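Staff Profile: Todor Popescu, Dining Services Manager, Bralside Residential College

2/27/05

Todor Popescu has managed the dining hall at Bralside for five years. The hall serves 800 meals on an ordinary weekday and closes only for two weeks in July. He met with the newsletter in his office behind the serving line to discuss the work of the department and the changes planned for the coming term.

Mr. Popescu began his career in the kitchen of the Hetow Hotel, where he washed pots before moving to the breakfast station. He describes the training there as strict. "The chef would come around at the end of the shift and look in the drawers," he said. "If the drawers were wrong, you stayed."

He has kept some of those habits. New employees at Bralside spend their first week in the dish room, whatever position they were hired for, and are shown how each item is to be cleaned and put away. Wooden-handled cutlery is washed by hand and dried with a cloth. 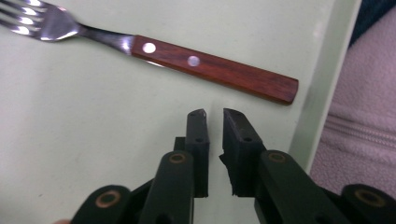

"People think the cooking is the hard part," Mr. Popescu said. "We have good cooks. What I worry about is twelve-fifteen, when three lectures let out together and everyone wants soup."

To ease the midday line, the department will open a second register on the east side of the hall and extend lunch service by 90 minutes. Residents with afternoon laboratory sections asked for the longer hours in last fall's survey. Mr. Popescu said he had read every returned form, including several that dealt only with the oatmeal.

The kitchen will also buy more of its produce from Luker Farm, which already supplies the college with potatoes and onions. Kastriot Kovačević, who oversees purchasing, said the arrangement had required some patience on both sides. "A farm does not always have what the menu says," Mr. Kovačević said. "Todor changes the menu. Not every manager will do that."

Asked about waste, Mr. Popescu pointed to the smaller portions introduced at dinner — second helpings remain free — and to the return of trays to the salad counter only. He expects to review both measures before the end of the academic year. 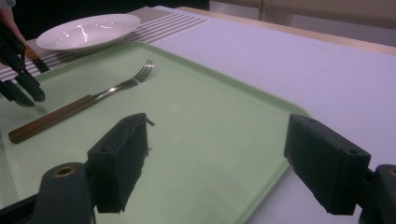

Plans for the Coming Term

The department has set aside $2,000 for evening cooking classes, which will be open to all residents. The first will cover soups and flatbreads. Registration forms are available at the front desk of Won Hall.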